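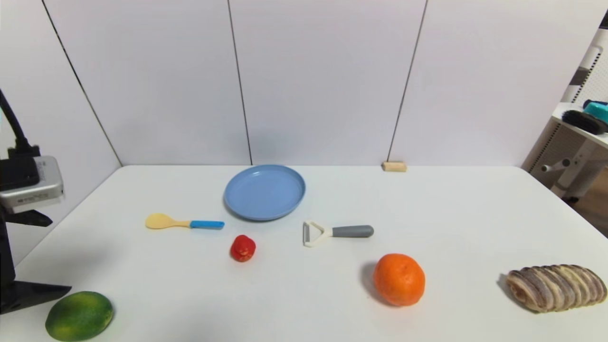

Mesa de ensaios da equipa de manipulação, com o prato, a laranja e o descascador.

Engenheiro ou engenheira de software para perceção e planeamento de movimento

Ferker, escritório de Jinitz
Publicado em 25 de janeiro de 2022
16 partilhas · 11 comentários

A Ferker procura uma pessoa para a equipa que desenvolve o Sirum, o nosso software de controlo para braços robóticos. O Sirum recebe as imagens das câmaras, estima a posição dos objetos em cima de uma mesa, escolhe uma pega e calcula a trajetória do braço. Uma tarefa típica é pôr uma fruta dentro de um prato sem tocar nas coisas que estão ao lado. Na demonstração isto parece fácil, mas no código ainda temos muito que melhorar, e por isso abrimos esta vaga.

A pessoa vai trabalhar sobretudo em C++ e Python. A primeira parte do trabalho é no módulo de perceção, onde juntamos a câmara da cabeça com a câmara do pulso. Hoje as duas estimativas nem sempre concordam, em especial quando um objeto esconde uma parte de outro, e o planeador recebe uma posição que salta entre dois valores. Queremos uma fusão mais estável e que diga com clareza quando não tem certeza.

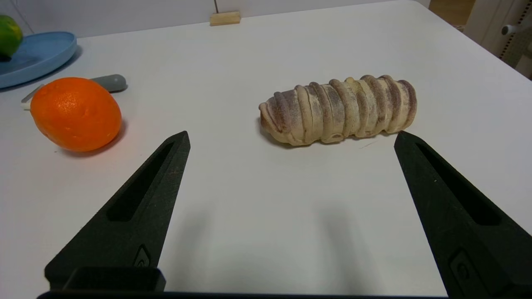 O segundo tema é a escolha da pega. Os nossos candidatos de pega são bons para formas redondas e fracos para objetos compridos ou com superfície irregular. Temos um conjunto de 500 ensaios gravados, com as imagens sincronizadas com as posições das juntas, que se pode reproduzir no computador sem ocupar o robô. A pessoa contratada vai ficar responsável por este conjunto e pelos testes automáticos que correm em cima dele.

Também mantemos uma ferramenta interna, o Vogler, para calibrar as câmaras e rever os ensaios. A interface é antiga e alguns ecrãs são lentos. Quem gosta de fazer ferramentas para os colegas terá aqui bastante liberdade.
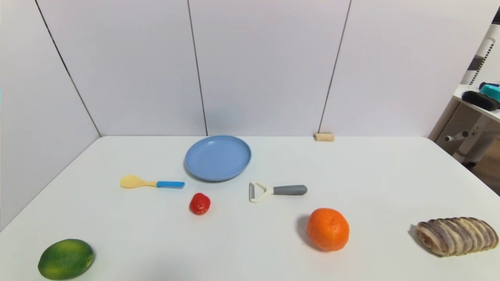
O que pedimos

- Experiência profissional ou de doutoramento com visão por computador ou planeamento de movimento.
- Bom domínio de C++ moderno. O Python pode ser mais básico.
- Conhecimento de geometria 3D: transformações, calibração mão-olho, nuvens de pontos.
- Hábito de escrever testes e de ler com paciência o código dos outros.
- Inglês escrito. As reuniões da equipa são em português, com vários sotaques.

Não é necessário ter trabalhado antes com um braço real. Explicamos os procedimentos de segurança na primeira semana, e ninguém trabalha sozinho com o robô durante o período inicial.

O que oferecemos

Contrato sem termo, horário flexível e até 60 dias de teletrabalho por ano. Os restantes dias são no escritório, porque muitos erros só se compreendem ao lado da mesa, a comparar o que o planeador pediu com o que a pinça fez.
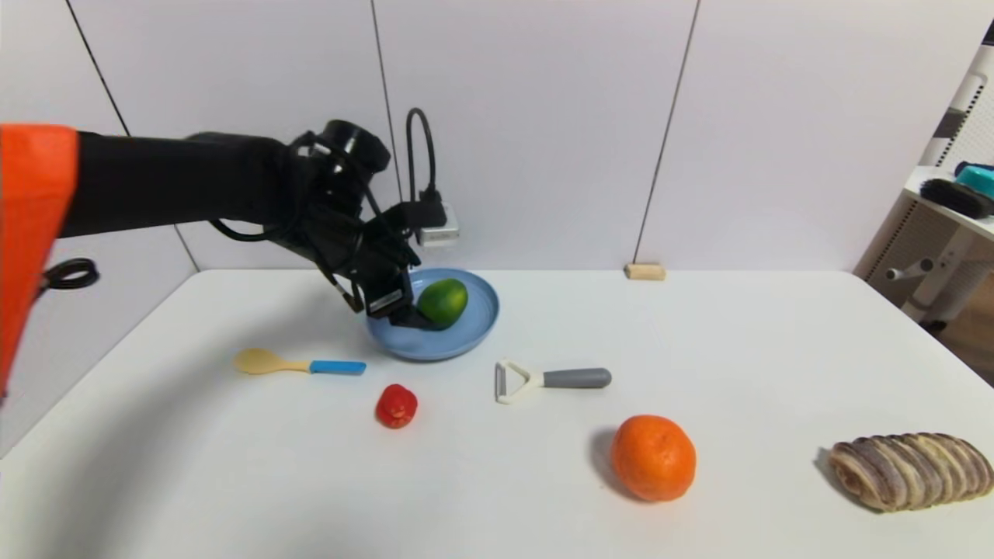
O processo de seleção tem duas conversas. A primeira é curta, por vídeo, sobre o seu percurso. A segunda é presencial: vemos juntos a gravação de um ensaio, lemos os registos do planeador e discutimos onde procuraria o problema. Não damos exercícios para fazer em casa.

Para se candidatar, envie o currículo e um texto breve sobre um erro difícil que tenha resolvido, ao cuidado de Leire Cifuentes, responsável da equipa de manipulação, pelo formulário desta página. Aceitamos candidaturas em português, espanhol ou inglês, e respondemos a todas.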